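The Biltora is a rotary DJ mixer with four channels, built by Widmer in the town of Timmont. I've owned two of them, so expect a few opinions mixed in with the facts. The name gets used for the whole family, but most people mean the first tabletop model, the one with the big volume knobs and no crossfader at all.

Remo Eder drew up the original circuit for his own living room. He wanted something that let records play at full level without that pinched sound you get from cheap faders, and friends kept asking for copies. The first batch was 300 units, all wired by hand, and they sold out by March.

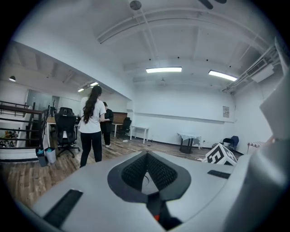
Each channel has a phono input and a line input, picked with a small toggle switch. There's a three-band isolator on the master - this is the fun part! - and it cuts the bass completely when you turn it all the way down. The headphone section is simpler, just a cue button per channel and a blend knob (a bit stiff on both of mine, but it loosens up).

A later version, the Biltora 2, added a USB output at 24 bits, so you could record a set straight to a laptop. About 900 of those were made. Some owners say the newer one sounds brighter. I've played them back to back and I can't hear it, though I did like the softer feel of the knobs.

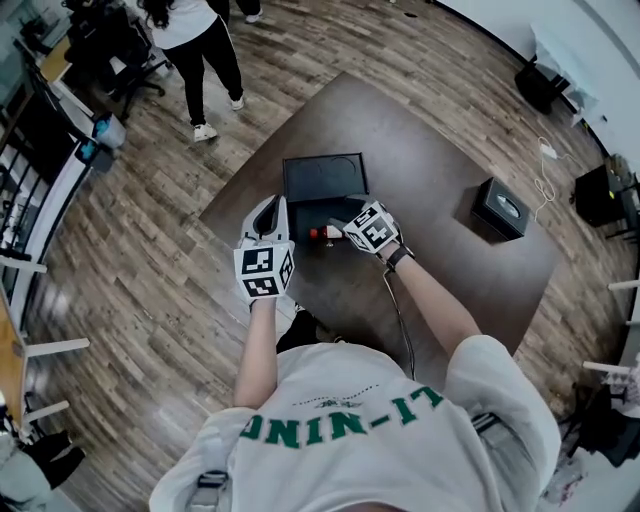 The mixer got its reputation mostly through the Lirnodbridge club nights, where Mircea Tudose used one for long disco sets and never seemed to touch the isolator until the last hour. Used prices went up after that. Mine needed a new power supply, an easy swap, and the same part fits both versions. The service manual covers it on the page after the fuse ratings.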